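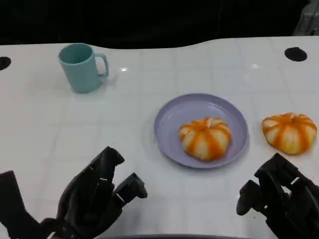
A teal mug and a pumpkin-shaped bun on a lavender plate.

April
By Widad Matar, Tinstead press desk

Tinstead asks tableware sellers to drop the "calmer breakfast" claim

SARKPORT – Household advice service Tinstead is asking tableware sellers to stop telling shoppers that a colored mug and plate will make breakfast slower, calmer or smaller. A home diary study run by the service found little to support any of the three, and the service would like to see some evidence before the claims appear on another box.

The request follows a busy season for pastel breakfast sets. Shoppers in Sarkport have been offered teal for focus, lavender for calm and peach for what one leaflet called "gentle hunger." The sets are pleasant enough. They are also a mug and a plate, and most people who buy them already have several of each.

Tinstead asked 158 households to keep a breakfast diary for a month. Half began with the dishes they already owned and moved to a colored set at the midpoint, and the other half did it the other way around. Between them they logged 3,898 breakfasts, noting when they sat down, when they got up, what they ate and whether anything was left over. They also wrote down how they felt, in their own words, on a line at the bottom of the page.

Time at the table did not change in any way the service could put down to the dishes. People sat longer when they had no train to catch. They sat longer when somebody else was up. They got up sooner when a child needed shoes. The color of the plate did not show up as a pattern in any of the groups we looked at, and we looked at quite a few.

The result for portion size was no better. A shallow plate with a raised rim is often sold as a way to eat less, on the theory that the rim makes the food look bigger. That may be so for a spoonful of rice. A bakery bun comes in one size, and people in the study ate the bun. When they wanted two, they took two, and the second went on the same plate.

"I was told lavender would slow me down," said Jihad Darwish, who coordinated the diaries for Tinstead and kept one himself. "I ate at the same speed I always do. I did like the plate. I would just prefer to be sold a plate."

Asked at the end of the month whether they would go on using the colored set, 92 households said yes. Sellers will no doubt quote that figure, and they are welcome to, provided they quote the reasons as well. The ones given most often were that the mug had a handle big enough for the whole hand, that the plate was easy to tell apart from the rest of the pile, and that the set had been free. Calm was mentioned, usually with a question mark after it.

What the service thinks is worth paying attention to

Tinstead does not want to talk anybody out of buying a mug. Some things about a mug and a plate do make a difference from one morning to the next, and very few of them are printed on the packaging.

Handles are one. A squared-off handle gives a different grip from a round one, and people in the study were split on it. Those with larger hands tended to like the straight side. Some with stiff fingers found the corners hard work. The only sensible test is to pick the mug up in the store, and then to think about how it would feel full. A seller who keeps every mug sealed in a box is asking for a lot of trust.

Plate wells are another. A flat inner well holds a bun or a slice of toast without any fuss. It is less good for anything with syrup, and several households said so at length. A rim helps with crumbs, though only with crumbs that fall on the plate in the first place.

Then there is the table. Glossy white tops look good in a showroom and show every tea ring at home. Diary keepers with pale, shiny tables wiped them more often than those with dark or dull ones and complained more about doing it. None of the sets sold on calm said a word about the table they would stand on, which seems an odd thing to leave out if the whole promise is a peaceful morning.

Matching is the part where we are most doubtful. Much of the selling relies on the idea that a mug and plate should come from one family of colors and be bought together. Our diary keepers mixed them within days. Teal went with lavender, lavender went with an old brown dish, and the peach mugs ended up holding pens. We could find no household where the breakfast suffered.

A word about the bun

Sarkport bakery Qaisi supplied pumpkin-shaped buns for the tasting mornings that opened and closed the study. They are round, a little flat, and creased from top to bottom so they look like a small pumpkin. Qaisi did not pay to take part and had no say in the findings. It did ask us to mention that the buns are sold all year, and we see no harm in doing so.

The buns earned more comments in the diaries than any mug or plate. People pulled them apart along the creases, argued over whether this was the right way to do it, and wrote down what they had put on them. If there is a lesson for sellers of tableware, it may be that breakfast is mostly decided by what is on the plate. We offer that as a guess. The study was not built to prove it, and we would rather say so than do what we are asking others to stop doing.

What Tinstead is asking for

Tinstead has written to Prultier, whose Sarkport store stocks several of the sets used in the study, and to other local sellers. The letter asks that any claim about mood, speed or appetite be backed by a test the shopper can read, or taken off the shelf card. It also asks for plain details in the same size of type: how much the mug holds, how wide the plate is, and how each should be washed.

Prultier has replied that it is "looking at the wording" and that its customers enjoy the color stories. We are sure some of them do. The store has kindly agreed to place a few sets out of their boxes so that people can hold them, and we thank it for that. As this release went out, the shelf card for the lavender plate still promised "an unhurried you."

Limits of the study

The diaries were filled in by the people eating breakfast, often while eating it. Some pages were blank and some had jam on them. Everyone knew which dishes they were using, so anybody who expected to feel calmer had every chance to say so, and a month is not long enough to say much about habit. A better study might find something ours missed. We would read it with interest, and would like to see the sellers pay for it.

The diary form, the full set of results and the text of the letter can be had on request from the Tinstead press desk. Widad Matar and Jihad Darwish are both available for interviews, mornings preferred, after breakfast.

About Tinstead
Tinstead is a household advice service based in Sarkport. It tests and writes about ordinary things for the home and accepts no advertising from the firms whose goods it reviews.

Recent releases
Do drawer dividers save time? Four kitchens, mixed results
Letter to sellers on "self-cleaning" dish racks
Tea rings on white tables: what we tried
Sarkport lunch box survey, second part
Call for households: towel diary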